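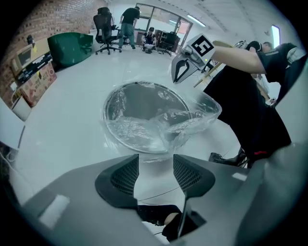 Surely people just mop when the floor looks dirty, went the first remark I got after my proposal talk, and it came from the back row before I'd even put my notes down. Fair enough! I kind of thought so too. But it bugged me for the rest of the day, so it ended up as my main question: what makes people in Ferniddale decide it's time to mop?

Household Habits, Project Report
Friday, January 19, 2018

How I did it

I printed 50 short surveys in October and left them in mailboxes in the Gusden apartments, plus a small stack by the register at Güneş, the bakery on the corner (they were really nice about it and let me tape a sign up). I got 40 back. A few had coffee on them, and one had a shopping list on the back that I read all the way through — sorry, whoever you are. The survey asked what kind of floor you have in the kitchen, how often you mop it, and what made you do it last time. I left a blank space for the last one because I didn't want to put ideas in people's heads.

What people said

The most common answer was company coming over. I really didn't expect that to beat spills, but it did, and it wasn't close. Spills came second. "It was Saturday" came third, and I love that one, because those people didn't mention dirt at all. They have a day and they stick to it.

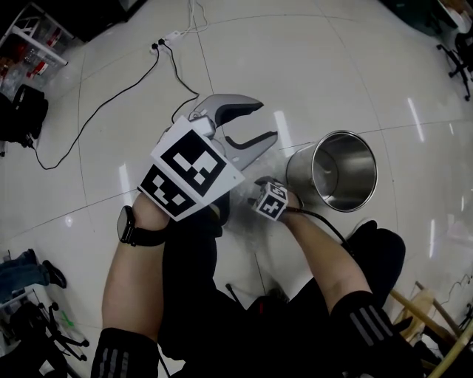
Floor type mattered more than I'd guessed. People with dark or patterned floors said they could let things go for a while, and several of them sounded pretty proud of it. Pale floors were another story. With glossy white tile like the floor in this photo, folks complained about streaks, hair, and footprints, and they mopped more often than anybody else in my pile of surveys. One person wrote that the tile was the landlord's idea and underlined landlord. The grout got its own complaints, mostly about old toothbrushes.

Problems

My "how often" question was bad. I gave the choices as weekly, monthly, and "other," and way too many people circled other and left it at that. Also, Gusden is mostly renters, so I can't say much about people who picked their own floors. I'd planned to repeat the whole thing in Kustasau, but the bus schedule and my chemistry midterm got in the way.

If I do this again, I'll add a question about who in the household does the mopping. Three people wrote it in the margin anyway, and all of them sounded mad.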